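Light on Study Desks in Postma Hall

April
By Bình Ông

Students at Runetley College complain about the lighting in Postma Hall more than they complain about anything else in the building, going by the comment book at the front desk. Most of the comments say it is too dark. A few say the opposite, that the lights give them headaches. My project set out to measure the light at the desks people use and compare it with what they say about it.

The ground floor has ceiling panels in long rows. They were put in for an earlier layout, when the desks ran the other way. After the furniture was turned, some desks ended up directly under a panel and others ended up between two rows. The upper floor has the same panels but also has windows on the north side.

I took readings at 14 desks with a Grallix light meter borrowed from the physics department. The meter was laid flat on the desk with the sensor facing up, and I stepped back before reading it so I would not block the light. Each desk was measured in the center and near each corner. I did all of this after dark with the blinds down, so the results are for the ceiling panels only.

The average at the center of the desks was 295 lux. The brightest desks were the ones directly under a panel, as expected. The dimmest were by the bookcases, where the shelves block one side. What I did not expect was how much a single desk could change from one end to the other. At two of the bookcase desks, the corner nearest the shelves read less than half of the center. 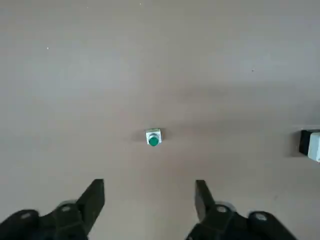 Unevenness of this kind is hard to notice when you sit down, and most students I talked to had never thought about it. Your eyes adjust as they move across the page. It is easier to judge on a plain matte surface with very little on it. Look at the grayish-beige surface around the small white push-button unit: a soft darker band runs across at the height of the unit, while the top is lighter and cooler and the bottom is lighter again and slightly pinkish. On a desk covered with books and a laptop, a band like that would be lost. The meter picks it up easily, which is why I took corner readings as well as center ones.

For the second part I handed out a short questionnaire and got 100 back. It asked where the person usually sat, how long they stayed, and whether they found the light too dim, too bright, or fine. I also left a space for comments. Students who sat by the bookcases were the most likely to say it was too dim. Students under the panels mostly said it was fine, but this group also had nearly all of the "too bright" answers, and several of them mentioned glare on glossy textbook pages. One person wrote that the light was fine but the chairs were terrible.

The answers on the upper floor were mixed. I think this is due to the windows. People who come in the afternoon are answering about daylight, and my readings have no daylight in them. I should have asked what time of day they usually study. I only thought of this after the questionnaires were already out.
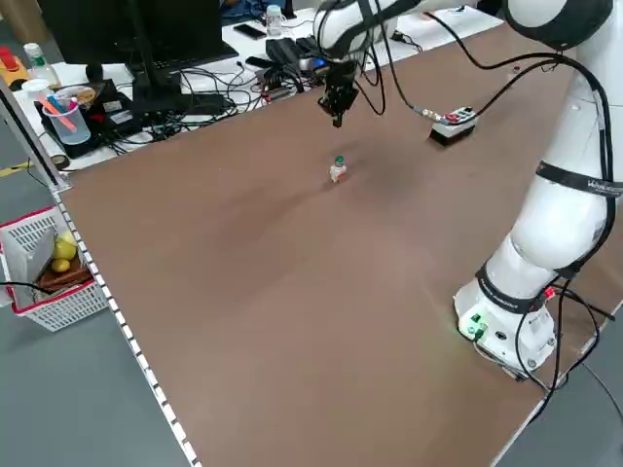 Desk color was the other thing I left out of the original plan. A meter facing up measures the light that lands on a desk, and says nothing about how much of it comes back to your eyes. A dark top and a pale top can give the same number and look very different. A large brown wooden tabletop like this one sends back less light than a white object on it does, and a reader with a white page open has to keep switching between the two. Postma Hall has both dark and pale desks, and they are mixed together with no pattern I could find. I went back and wrote down the color of each desk I had measured, but there were too few of each kind in each lighting position to say anything useful.

I also tried one possible fix. The building office let me put a Ronine clip-on lamp at a bookcase desk for 10 evenings. The center reading went up well past the average for the hall and the dark corner nearly caught up with it. The drawback is that the lamp has to be aimed. Some evenings I came in and found it pointed at the wall or bent down so low that it lit one small circle and left the remainder of the desk as it was before.

Moving the bookcases would probably do more than adding lamps. There is an open stretch along the south wall where they could stand without shading any desk — I measured the space with a tape and they would fit. The building office says the floor outlets there have to stay reachable, so at least one case would need to go somewhere else.

The full table of readings is in Appendix A and the questionnaire is in Appendix B. The meter has not been calibrated since the department bought it, so the readings should be used for comparing one desk with another and should not be taken as exact values.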